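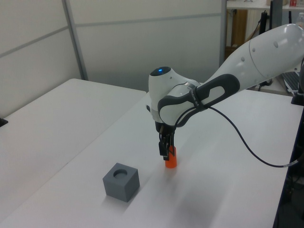
Figure 1. Orange peg and grey block on the white table.

Section 4. Setting out and using the peg and block

This section covers the orange peg and the grey block from the Skukitley fitting set. Read it through once before you begin. The storage tray and the record cards are dealt with in Section 5.

4.1 What you need

One orange peg
One grey block with a round hole in the top face
A flat, pale table with a smooth top
A soft, dry cloth
The record card for the set

The set number is printed on the lid of the box. Sets numbered 3,003 and above come with the block already cleaned. For earlier sets, follow 4.3 before first use.

4.2 Preparing the table

1. Clear the part of the table you mean to work on. Leave at least 300 mm free in front of the block.

2. Wipe the table top with the dry cloth. Grit under the block will make it rock, and a rocking block gives a poor fit every time.

3. Check that the table does not wobble. If it does, adjust the feet or move to another one.

4. If two tables stand side by side, work on one of them only. Do not set the block across the join. Table tops are seldom at exactly the same height, and small parts roll into the gap.

5. Turn off or shade any lamp that throws a hard glare on the table. A soft shadow beside the peg is useful when you are judging whether it stands upright.

Note: A white or light grey top is best. The orange peg shows up well on it, and so does a dropped one.

4.3 Cleaning the block

1. Hold the block with the hole facing down and tap it lightly against your palm.

2. Twist a corner of the cloth into the hole and turn it twice.

3. Wipe the outside. The block has a matt finish, so do not use polish or furniture spray. Both leave a film that marks the surface and makes the hole sticky.

Caution: Never widen the hole with a file, a drill or sandpaper. A block that has been altered cannot be used with the rest of the set. Order a replacement from Jellico, quoting part 86.

4.4 Setting out

1. Put the block down with the hole facing up.

2. Stand the peg on the table a short way from the block, rounded end down. It should stay up by itself. If it falls, check the table again as in 4.2.

3. Leave enough space between the two to take hold of the peg without touching the block.

4. Keep cables and straps away from both pieces. A cable may lie on the table as long as it has slack and does not cross the line between peg and block.

4.5 Fitting the peg

1. Grip the peg near the top, with equal pressure on both sides.

2. Lift it straight up until the rounded end is clear of the top of the block.

3. Move it across and stop above the hole. Look from the front and then from one side – a peg that looks centred from the front is often well off from the side.

4. Lower it slowly. The rounded end helps it find the hole, so very little force is needed.

5. Let go once the peg has stopped moving down.

6. To take it out, grip it near the top again and lift straight up. Do not rock it.

Caution: If the peg sticks part way, do not push. Lift it out, turn it a little and try again. Pressing down on a tilted peg can chip the edge of the hole.

Caution: Small parts. Keep the peg out of reach of young children.

4.6 If something goes wrong

The peg falls over when set down.
The rounded end may be worn, or the table may not be level. Try a second peg. If that one also falls, the fault is with the table.

The block slides when the peg goes in.
The peg is meeting the edge of the hole. Centre it again. If the block still moves, put a thin rubber mat under it. The Balogun mat is the right size and can be bought separately.

The peg is loose in the hole.
A small amount of play is normal. If the peg leans noticeably, check that it belongs to the same set. Pegs from the older Zusoneck set look much the same but are slightly narrower.

4.7 Putting away

Wipe both pieces and return them to the box, with the peg beside the block. Do not store it in the hole. Fill in the record card and sign it.

Section 4 revised November 2025 by Heikki Juntunen. Checked by Reginald Ferreira.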